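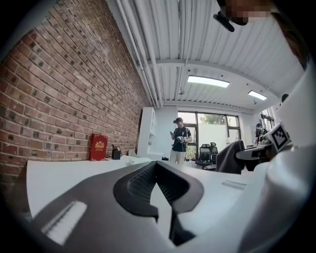

Foro Datstead > Hockey hielo > Equipos y ligas
Tema: Cambio de sistema en la liga regional, ¿quién sube?

emi_espinoza
Abro tema porque en el de fichajes se está mezclando todo. Según la circular de noviembre de 2020, la liga se queda en siete equipos y desaparece el playoff de ascenso. Sube el primero de la fase regular y punto. A mí me parece mal. El Bostard lleva tres temporadas acabando segundo o tercero y siempre ha competido bien en eliminatorias. Con este formato, en enero puedes estar ya sin nada que jugar.

glacera68
Pues yo lo veo justo. El que gana más partidos sube. Lo otro era jugar toda la temporada para que luego decidiera un portero inspirado en dos noches.

emi_espinoza
El portero inspirado también forma parte del hockey.

R. Liyanage
Una corrección: el playoff no desaparece, queda suspendido esta temporada. Lo pone en el punto 4. Para la siguiente se vuelve a votar en septiembre.

glacera68
Cierto, lo leí deprisa.

Séverine G.
¿Alguien sabe qué pasa con los puntos de la prórroga? En la circular no sale. El año pasado eran dos para el que ganaba y uno para el que perdía. Si sube el primero directo, eso cambia mucho la tabla.

R. Liyanage
Igual que el año pasado, que yo sepa. Si no se dice nada, se aplica el reglamento anterior.

haslam_g
Con el sistema anterior el Fodora subió siendo cuarto y bajó al año siguiente con 147 goles en contra. A eso llevaba el playoff. No tenían plantilla ni presupuesto y lo pasaron fatal.

emi_espinoza
El Fodora perdió a Urbonaitė en pretemporada y a los dos centros de la segunda línea. No bajó por haber subido cuarto.

haslam_g
147 goles no son cosa de una sola jugadora.

emi_espinoza
De una no, de tres. Mira las actas hasta la lesión de Lapiņa: iban sextos.

Séverine G.
Sextos de ocho, Emiliano.

emi_espinoza
Y el sexto se salvaba.

pista2
A mí me preocupa más el público. En el último partido de playoff hubo más de 800 personas en nuestra pista, y en uno normal de liga no se llena ni la grada pequeña. Esa taquilla pagaba los viajes de medio año.

glacera68
Esta temporada no sabemos ni si va a haber público, así que lo de la taquilla lo dejaría para cuando se vote.

pista2
Vale, pero luego se vota con lo que hay y se queda para siempre.

R. Liyanage
Si alguien quiere la circular entera que me escriba por privado, el adjunto no me deja subirlo.

Séverine G.
Te he escrito. ¿El calendario viene también o va aparte?

R. Liyanage
Va aparte, todavía no ha salido.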